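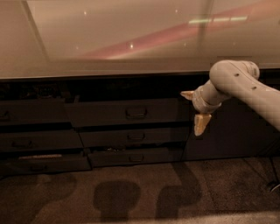
共用調理室における引出し収納の使われ方と照明環境に関する調査報告

2026年1月29日 報告者:Nesrin Kaplan(生活環境演習 履修生) 指導教員:Notburga Baumgartner

1. 調査の目的

本報告は、学生寮Alipour館の共用調理室に設置された調理台と引出し収納を対象とし、利用者が物の出し入れを行う際に生じる支障を整理したうえで、収納区分の見直し案を示すものである。調査は生活環境演習の課題研究「Clallura」の一環として実施した。

Alipour館の調理室は、入寮者が時間帯を問わず利用できる共用部である。昨年度の寮生懇談会においては、調理器具の置き場所がわからない、引出しが開いたままになっている、夜間に台の下が見えにくい、という意見が繰り返し出された。懇談会の議事録ではこれらがいずれも「利用者の心がけ」の問題として処理されている。しかし、同じ意見が年度をまたいで出ていることから、家具の形状や照明の条件にも原因があるのではないかと考え、本調査の主題とした。

なお、冷蔵庫内の区分および食品の管理については、別班が担当しているため本報告では扱わない。

2. 対象の概要

2.1 調理台

対象とした調理台は、天板の下に引出し収納を組み込んだ据付けの家具である。天板は淡色で光沢があり、前縁は薄い見付けとなって収納部の上に通っている。天板の清掃は当番制で、乾いた布で拭き上げることが寮の利用規則に定められている。

光沢のある天板は汚れを見つけやすく、拭き取りも容易であるため、清掃担当者の評価は高い。一方、夜間に作業を行う利用者からは、照明や周囲の色が映り込み、天板の上に置いた小さな物の輪郭を見失うことがあるとの指摘を受けた。実際に照度を落とした状態では、天板に赤みを帯びた帯状の反射が斜めに現れ、天板本来の色を判断しにくい。

2.2 天板下の開口部

天板の前縁と最上段の引出しとの間には、扉のない奥まった部分がある。以下ではこれを「開口部」と呼ぶ。設計図書には用途の記載がなく、寮の備品台帳にも収納場所としての登録がない。それにもかかわらず日常的に物が入れられており、聞き取りの対象となった寮生の多くが「とりあえず置く場所」と認識していた。

開口部は天板の陰になるため、室内灯を点けていても内部が暗い。立ったままの姿勢では何が入っているかを確かめることが難しく、利用者は腰をかがめるか、手を入れて探ることになる。この点は後述する安全上の課題に直結する。

2.3 引出し

引出しは暗い灰褐色で、横に並ぶ列がそれぞれ三段に分かれている。右側には引出しのない開き扉が続く。引手も暗色であり、面材との明度の差が小さい。引手の形は一様ではなく、中央の列では最上段に埋め込み型、その下の段に小さな弓形のものが付く。

引出しには内容を示す表示が付されていなかった。入寮時に配布される手引きには配置図が掲載されているが、改訂は数年前から行われておらず、現状と一致しない箇所があった。

3. 調査の方法

調査は、現地での観察、照度の測定、寮生への聞き取りの三つの方法で行った。

観察では、調理の準備から片付けまでの流れに沿い、どの引出しがどの順に開けられるか、閉め残しがどの段で生じるかを記録用紙に書き留めた。観察者は調理室の入口側に立ち、利用者に声をかけないこととした。ただし、利用者が観察されていることを知っているため、普段よりも丁寧に扱われた可能性は否定できない。

照度の測定には、演習室が所有するBrarnano製の簡易照度計を用いた。測定点は天板の中央、開口部の手前、および引出し前面の三か所とし、室内灯をすべて点けた状態と、夜間の常夜灯のみの状態とで比較した。測定は日没後に行い、窓からの光の影響を避けた。

聞き取りは、調理室を日常的に使う寮生を対象に、談話室で個別に行った。質問は、よく使う物の場所、探すのに困る物、引出しの開け閉めで気になること、夜間の見えやすさについてである。回答はすべて匿名で扱い、本報告に発言を引用する際も個人が特定されないようにした。

4. 結果

4.1 引出しの閉め残し

閉め残しは下段に集中していた。上段は天板に近く、作業中に体が触れるため、開いていればすぐに気づく。これに対し下段は視線から外れやすく、わずかに開いた状態のまま次の利用者に引き継がれる例が目立った。

下段の閉め残しには、利用者の不注意とは別の要因もみられた。引出しの中で細長い物が上縁にかかると、前板が最後まで収まらない。利用者の側では押し込んだつもりになっており、再度確認することは少ない。細長い道具は本来、幅の広い最上段に収めるのが合理的であるが、最上段がすでにほかの物で占められているため、行き場を失って下段に移されていた。

聞き取りでは、次のような発言があった。

「下の引出しは足で閉めてしまうことがあります。両手に鍋を持っていると、それしかできません。」

「途中で止まるのはわかっているのですが、引っかかっている物が何なのか上からは見えないので、そのままにしています。」

足で閉める動作は面材を傷める原因となるほか、勢いがつかないために途中で止まりやすい。下段に重い鍋類を入れている場合にはさらに動きが悪くなる。
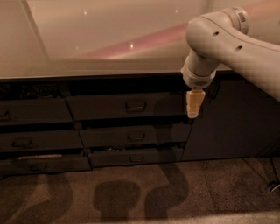

また、引出しが左右の列で少しずつ出ていると、前に立つ者が脛や膝をぶつけるおそれがある。調理台の前は通路を兼ねているため、作業者の背後を通る者にとっても支障となる。利用規則には「使用後は引出しを閉めること」と書かれているのみで、どの状態を閉まったとみなすかは示されていない。わずかな隙間が残っていても、当人は規則を守ったと考えている。

4.2 照度の測定結果

室内灯をすべて点けた状態では、天板中央の照度は300ルクスであった。細かな刃物作業には十分といえないが、配膳や洗浄後の整理には支障のない明るさである。同じ状態で開口部の手前を測定したところ、値は100ルクスまで下がった。天板の張り出しが光を遮っていることが主な理由と考えられる。

常夜灯のみの状態では、いずれの測定点においても簡易照度計の表示が安定せず、比較に用いる値を得ることができなかった。このため、夜間については聞き取りと目視による評価にとどめた。目視では、天板の淡い色は暗い中でもよく見分けられるが、引出しの面材と引手は周囲に沈み、段の境目も判別しづらい。琥珀色の弱い光の下では、面材の灰褐色と引手の暗色の差がさらに小さくなる。

天井灯の映り込みについては、立つ位置によって見え方が大きく変わった。流し側から見た場合には光の筋が手元から離れるが、調理台の正面に立つと作業域に重なる。天板の反射は明るさを補う効果を持つものの、開口部や引出しの前面には届かず、台の上と下との明暗の差を強める結果となっている。

4.3 物の所在に関する認識

よく使う物の場所については、寮生の間で答えが分かれた。菜箸や木べらなどの調理道具について、最上段と答えた者もいれば、開口部と答えた者もいた。入寮から日の浅い者ほど開口部を挙げる傾向があり、引出しを順に開けて探すよりも、扉のない場所をまず覗くという行動がうかがえた。

計量器具、缶切り、栓抜きのように使用頻度の低い小物は、探すのに困る物として多く挙げられた。これらは戻す場所が決まっておらず、最後に使った者の判断で置かれている。ある寮生は、缶切りが見つからないために自分の物を購入し、自室で保管していると述べた。共用の道具が機能しないことで私物が増え、その私物が再び調理室に置き忘れられるという循環が生じている。

右側の開き扉については、中に何が入っているか知らないと答えた者が目立った。引出しと異なり、開けるには一歩下がる必要があり、調理中に開けられることは少ない。

5. 考察

5.1 開口部の位置づけ

開口部は、用途の定めがないまま最も頻繁に使われる場所となっている。この状態を規則のみで改めることは難しい。扉のない場所は手を伸ばしやすく、利用者にとっての利便性が高いためである。本報告では、開口部への収納を禁止する案と、用途を限定して認める案とを比較した。

禁止する案は、内部が暗いことによる危険を根本から避けられる点で優れている。しかし、現在置かれている物を移す先が不足しており、下段の詰め込みをさらに進めるおそれがある。用途を限定する案では、布巾や鍋敷きのように、手探りで取り出しても危険のない物のみを認める。刃物、串、割れ物は対象から外す。寮生の実際の行動に近く、移行の負担も小さいことから、後者を採るのが妥当と判断した。

5.2 引出しの段ごとの割り当て

細長い道具を最上段に集め、中段を計量器具と小物、下段を鍋類とする割り当てを提案する。現在の最上段には、複数の寮生が持ち寄った重複する道具が含まれていることが聞き取りから明らかになっており、これを整理すれば必要な幅を確保できる見込みである。

中段の小物は、浅い仕切り箱を入れて区分する。仕切り箱にはZoteoの組合せ式のものを候補とし、奥行きの半分までを仕切り、残りは仕切らずに使う形を想定している。全体を細かく区切ると、区分に合わない物が開口部に戻されることが予想される。

下段については、物の高さを制限することが閉め残しの防止に有効である。引出しの内側に高さの目印となる線を貼り、線を越える物は右側の開き扉の中へ移す。目印の高さは底板から100ミリメートルとし、手持ちの浅鍋を収めたうえで上部に余裕が残るように定めた。深鍋はこの高さを超えるため、すべて開き扉の側に移すことになる。

5.3 表示と照明

引手と面材の色が近いため、夜間に引手を探す動作が生じている。引手の交換も検討したが、家具は寮の備品であり、加工には管理者の許可を要する。現実的な方法として、引手の脇に淡色の表示札を貼ることを提案する。札には内容物の名称を大きく記し、位置の目印を兼ねさせる。札の地色は天板に近い淡い色とし、弱い光の下でも見分けられるようにする。

照明については、天板の前縁の裏側に小型の補助灯を取り付ける案がある。光源が下を向くため、天板への映り込みを増やさずに開口部と引出しの前面を照らすことができる。電池式のものであれば配線工事を必要としない。電池の交換を誰が担うかという問題が残り、清掃当番の項目に加えるかどうかは寮側との協議を要する。

6. 試行の計画

以上の提案のうち、表示札の貼付と段ごとの割り当ては3月に試行する予定である。試行に先立ち、引出しの中の物を一度すべて出し、所有者の不明な物については談話室に掲示したうえで扱いを決める。掲示の期間中は、該当する物を別の箱に入れて調理室内に置き、必要な者が使えるようにする。

試行中は、閉め残しの有無を清掃当番が記録する。記録は各段について「閉」「隙間あり」「開」の区分で行い、利用者の氏名は書かない。前板が側板に接していない状態はすべて「隙間あり」とする。この定義は、利用規則の改訂案にも反映させる。

補助灯については、許可が得られた場合に限り、中央の列の上に仮設して照度を再測定する。開口部の手前の値が改善するかどうかに加え、調理台の前に立つ者がまぶしさを感じないかを確認する。夜間の測定には、低い照度に対応した機器を演習室から別途借用する。

7. 調査の限界

本調査は一つの調理室を対象としたものであり、結果を他の寮にそのまま当てはめることはできない。観察を行った時間帯は夕方以降に偏り、朝の利用については聞き取りに頼っている。朝は湯を沸かす程度の短い利用が多いとされるが、引出しの使われ方が夕方と同じであるかは確認していない。

身長による差についても検討が不足している。背の高い利用者ほど開口部の内部が見えにくいと考えられるが、聞き取りでは身長を尋ねておらず、回答との対応を示すことができない。次回の聞き取り票では、任意の項目として加えることとした。

また、常夜灯の下での照度を数値で示せなかったことは、照明に関する提案の根拠を弱めている。指導教員のBaumgartner先生からは、補助灯の設置を寮に申し入れる前に夜間の測定をやり直すよう助言を受けた。

8. 謝辞

観察と聞き取りに協力いただいたAlipour館の寮生各位、および調理室の使用を許可いただいた寮事務室に感謝申し上げる。備品台帳の閲覧にあたっては、寮事務室の担当者に事前の写しの準備まで引き受けていただいた。

付記:聞き取り票および観察記録の様式は、生活環境演習の資料棚に保管している。閲覧を希望する場合は報告者まで連絡されたい。

関連する報告
・共用冷蔵庫の区分表示に関する調査(別班)
・Alipour館談話室の家具配置と通行動線
・洗濯室における忘れ物の保管方法について
・Clallura 中間発表会の記録

当サイトでは、閲覧状況の把握と表示設定の保存のためにクッキーを使用しています。閲覧を続けることにより、クッキーの使用に同意したものとみなします。設定はいつでも変更できます。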